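Since December I spend most of my working hours with T-shirts. I am not complaining, but when I moved from Sallberg to work on robot learning, I imagined something different.

Our project is called Purismont, and the goal is easy to say: a robot should handle clothes on a table. To learn it, the model needs many examples made by people. We hold a gripper in each hand and do everything through the two fingers. My colleague Hermine Thaler is our fastest folder. I am slow, but she tells me that slow examples are also useful if the movement is clean.

The target for this round is 4000 examples. Yesterday evening we had 2721 accepted, and 195 were waiting for review. Kosmas Michailidis does the review, and he is strict. If the fingers lose the fabric and I grab again too quickly, he marks it and I repeat. 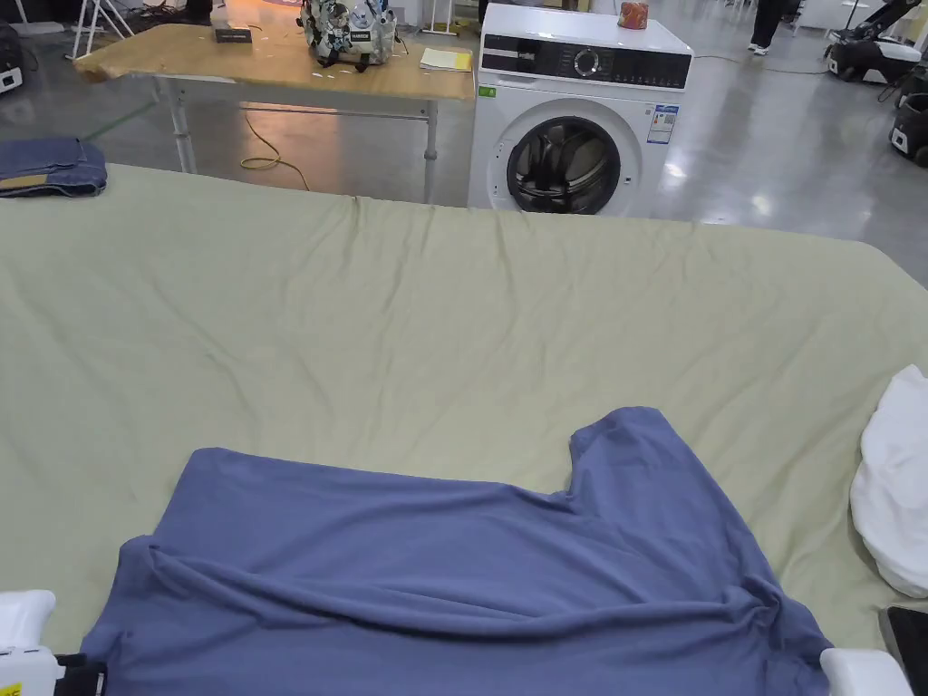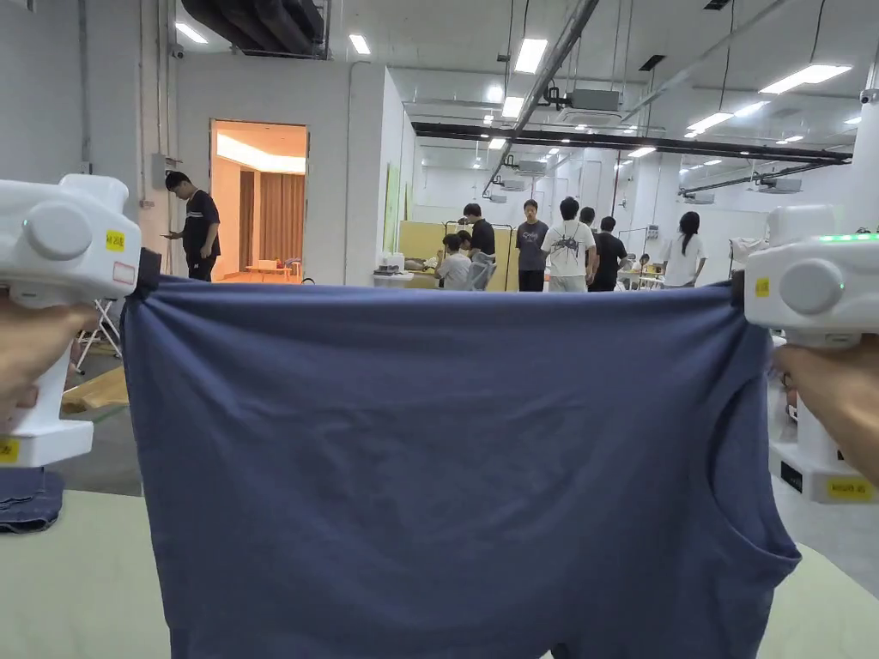
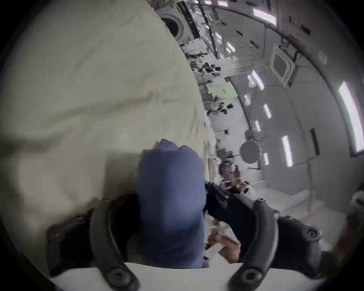
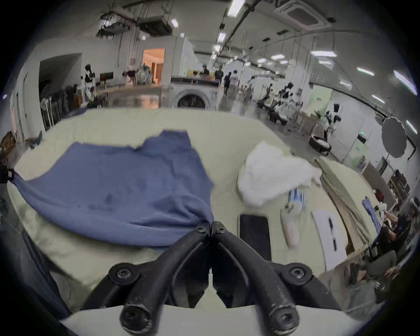
Grippers and blue cloth, from our workspace.

The most difficult part for me is the first pinch. With my own fingers I feel if I have one layer or two. With the gripper I must look, and knit fabric hides its edge very well. I now approach from the side, close slowly, and lift a little before I pull.

The second thing I learned is to leave the shirt messy at the start. In my first week I prepared each one too nicely, and Kosmas sent back 20 of them, all with almost the same start position. Now I drop the shirt on the table and take it as it falls.

Next month we begin with trousers. Hermine says the legs are worse than sleeves.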